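About Griro

Griro writes working rules for robots that share a room with people. We started in May with two persons and one kitchen counter, and today our rulebook has 40 rules which our customers can read, copy and change for their own place. The office is led by Dalva Guerra. Bijan Hashemi is responsible for the tests and Parvaneh Fallahi for the text of the rules.

We do not sell robots and we do not take a commission from those who do. A customer comes to us when the machine is already bought, and the staff ask: who may stand near it, what may it touch, and who decides when it must stop?

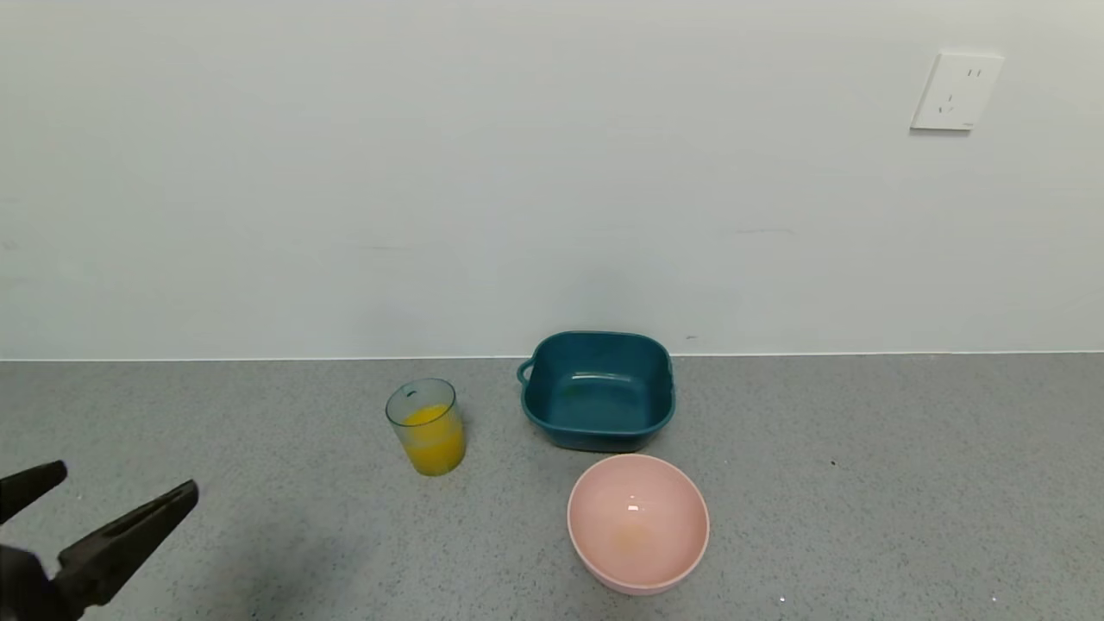 Our rules for liquids are the part most customers read first. They say that an arm must approach an open container from the side, with the fingers fully open, and that it must not pass over the rim. We practice this with ordinary things — a clear cup of orange-yellow juice, an empty teal basin, a pink bowl — on a plain gray counter with a wall outlet behind. The outlet belongs to the exercise also. Any socket near a liquid must be written on the work sheet before the arm is switched on, and the operator signs beside it.

Each rule is tried at our own counter before it is printed. Bjartur Bundgaard keeps the test log, which has now 1,418 entries. An entry is short: the rule number, the task, the name of the operator, and what was different from the plan. If an operator did not understand a sentence, this is also an entry, and Parvaneh writes the sentence again.
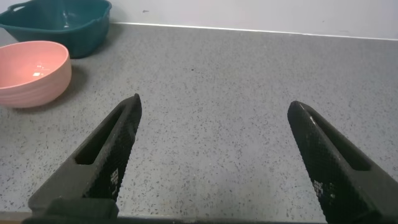

The same log is open to customers. Dudico and Jafarzadeh, our first two customers, send us their own entries every month, and several of our present rules came from them. The rule about resting position is one of these. Between tasks the fingers stay open and hold nothing, and the arm waits until the operator gives the word.

We also give a training course for operators, taught by Manouchehr Ranjbar. It takes 2 days. The first day is reading and discussion, the second is at the counter. Until now 300 operators have finished it, many of them from food preparation and cleaning companies. No technical education is needed, but we ask that everybody reads the rulebook before coming.

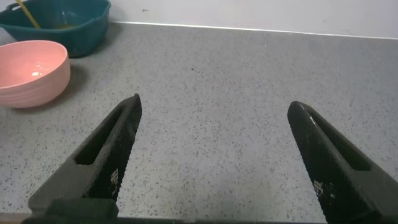
Gripper open and empty over the test counter, with the basin and the bowl at the back.

The rulebook is sent free of charge to schools. For companies there is a yearly fee, and corrections are included. If you find a mistake in a rule, please write to Parvaneh with the rule number.

Page last changed 4/16/18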